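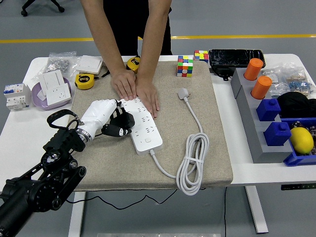 The $200 power strip promise

Mar 7, 2024

By Imani Quintanilla

The flyer came with the water bill, which I suppose is meant to make it look official. It was from a company called Taltora, and it said that the average home in Maltia is "bleeding" money through its outlets and that one Taltora smart strip could save me up to $200 a year. The price was $44. There was a picture of a plug with fangs.

I've been writing this column long enough to have a feeling about the words "up to." Up to $200 includes $3. It includes nothing at all. I called the number on the flyer and asked where the figure came from, and a pleasant man told me it was based on a typical household. I asked what the typical household had plugged in. He said he'd have someone get back to me, and I'm still waiting.

The basic idea isn't made up. A TV that's off still sips a little power so it can hear the remote. Game consoles do it, printers do it, and the cable box is usually the worst of the lot. A smart strip watches one outlet, and when the thing plugged in there goes to sleep it cuts the others. Fine. I have no quarrel with how it works. What I want to know is how much there is to save.

So I borrowed a plug-in meter from the Prosser Street library (they lend them out like books, ask at the desk) and put it between the wall and everything in my TV corner. TV, speaker bar, disc player, an old console my nephew left. With all of it switched off, and left that way overnight, the draw works out to 37 kilowatt-hours over a full year. I pay 15 cents a kilowatt-hour. That's $5.55.

My July bill, with the window unit going most afternoons, was for 368 kilowatt-hours. If I unplugged the TV corner and never watched anything again in standby or out of it, I doubt I could find the difference on that bill. The window unit is where the money went. Taltora doesn't sell anything for that.

At $5.55 a year, the strip pays for itself in just under eight years, if it uses no power of its own, and it does have a little light on it. To get to $200 at my rate you'd need to be wasting more than 1,300 kilowatt-hours on things that are turned off. I would like to meet that house. I would also like to check its wiring.

Some of you will have bigger numbers than mine. A home office with an old desktop, a laser printer and a couple of big speakers could be worth looking at. But look first. Put a meter on it, write down what it says, and do the multiplication before you hand over $44.

There's also the free version, the switch on the strip you already own. I've been told by more than one salesperson that people "won't remember" to use it. Maybe so. People remember to turn off the porch light.

Two cautions while I'm on the subject. Don't put a cable box or router on any strip that cuts out by itself unless you enjoy waiting for them to start up again. And space heaters belong straight in the wall, whatever the strip's package says it can take.

The flyer also mentions surge protection, in small print, with no rating given. I asked about that as well. See above regarding the call back.

If you bought one and have before-and-after bills, send them to me. I mean actual bills from the same month in two different years. I'll print what I get, including anything that makes me look wrong.

Comments (4)

dell_on_birch
Same flyer here. Mine said "up to $200" on the front and "results vary" on the back in letters my wife had to read to me.

Surkolia62
I have the strip and I like it. One button fewer to think about. Didn't buy it for the money though, so I guess I'm not who you're arguing with.

Mrs. T.
You forgot the coffee maker with the clock! Mine is on all day and night. Is that worth unplugging?

Imani Quintanilla
Mrs. T., take the meter home and try it. My guess is pennies, but that's a guess.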